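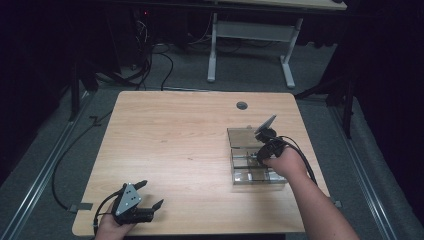

Visit report: Morniva demonstration lab, Mon 17 March

Prepared by Soledad Hinojosa for the Trorberg assembly group

The purpose of the visit was to find out how Morniva records hand demonstrations for small-part handling, and whether the method could be used for our tray-loading work. Two of us went. Our host was Carla Chamoun, who runs the recording side. The visit covered one recording station, the teleoperation cell and the room where recordings are checked.

## Recording by hand

At the first station there is no arm. The operator holds a gripper in each hand and does the task directly on a tabletop. The view from head height is recorded together with the grippers, and the policy is later trained on both. The grippers are black, cabled units. The cables run back over the hand or past the wrist, and the operator has to keep them clear of the work.

The task during our visit was handling a small dark metallic part in a clear acrylic box with compartments. The right gripper goes down into the box from above. Its flat finger is paddle-shaped, and the dividers limit how far it can be turned once it is inside. Chamoun said most rejected takes on this task come from the finger touching a divider on the way in. The contact does not stop a person, who feels it and corrects, but the correction ends up in the data as a small sideways jerk.

Clear boxes are a known problem for the cameras. The edges give weak reflections and the wood grain shows through the bottom. Morniva keeps the clear box in the set on purpose, as their customer, Srour, ships parts in trays of the same kind. An opaque box was used in an earlier set, and the policy trained on it did poorly when the clear one was put in its place.

The work area has black curtains at the sides. According to Chamoun these were added in September, after sunlight from the corridor windows spoiled a week of afternoon recordings.

I was allowed to try the grippers. Notes from that:

- The weight is acceptable for a few minutes. After 11 takes my forearm was tired and my approach angle had started to drift.
- The fingers do not close where your own fingertips would be. It took several tries to stop reaching past the part.
- The cable can be felt on every turn of the wrist. Experienced operators set the loop before each take and do not touch it again.
- Watching the gripper tips is easier than watching the hand. New operators are told this on the first day.

## How a take is run

A take starts with both grippers held still over the table for two seconds. The operator then does the task once at an even pace and returns to the start position. Talking is allowed. Stopping to think is discouraged, as pauses are learned along with the motion. If the part is dropped, the operator may pick it up and continue, and the take is marked as a recovery. Recoveries are kept in a separate group and mixed in later at a ratio that Chamoun did not want to give.

The target for one operator is 80 accepted takes per shift. The set for the box task stood at 2063 accepted takes at the time of our visit. Part position is changed between takes from a printed list. Operators used to choose positions themselves, and a check of the older recordings showed that they favored the near compartments, where the reach is short.

I asked whether the left hand matters when the right hand does the picking. It does for them. The left gripper is kept near the front of the table and is brought in when the box has to be steadied. Some operators leave it idle and some hover. Both are accepted, but the idle position must be the same at the start and end of the take.

## Teleoperation cell

The second station uses remote control. The operator sits at a pair of small leader arms and two larger arms repeat the motion. The control software is an in-house package named Nirby. There was a visible delay between leader and follower, small enough to ignore on slow moves and annoying during insertion.

Remote control is slower. Chamoun's operators need three to four times as long per take on the box task. The benefit is that every recorded motion is one the arm has already made, so joint limits and reach are respected without further work. With the hand-held grippers a person can easily do something the arm cannot follow, such as rolling the wrist too far or leaning in over the box. Those takes are filtered out by a reachability check after recording.

Force is the other difference. Neither station gives the operator true force feedback, but with the hand-held units the person at least feels the contact through the tool. In the teleoperation cell I pressed a part into the bottom of the box harder than intended and only noticed when the follower arm stopped on its limit.

Morniva's current practice is to record the bulk of a task by hand and add a smaller set by remote control on the actual arms. We did not see a comparison of the two mixes with numbers, and I have asked for one.

## Checking

Each take is viewed once at double speed by a person other than the operator. The checker marks start, first contact, grasp and release. Disagreements over the moment of grasp are common with the clear box, where the part can be hard to see between the fingers. They now take the gripper opening value as the reference and use the video only to confirm it.

## Points for our own work

1. Our trays are deeper than the box used at Morniva. The flat finger would probably not reach the bottom without the gripper body touching the rim. A longer finger should be drawn up before any trial.
2. Tray position should be fixed at first, with only part position varied. Morniva varied both from the start and lost several weeks.
3. We need a position list from day one.
4. Cable routing deserves a fixture of its own. An overhead support was discussed but has not been tested there.
5. Operator time should be planned in short blocks with a change of hand task between them.

Open questions sent to Chamoun after the visit: price and lead time for one pair of hand-held grippers, the file format of the exported takes, and whether Nirby can run our existing arms without the Morniva controller. A reply on the file format has come in and is filed with the project papers. The other two are pending.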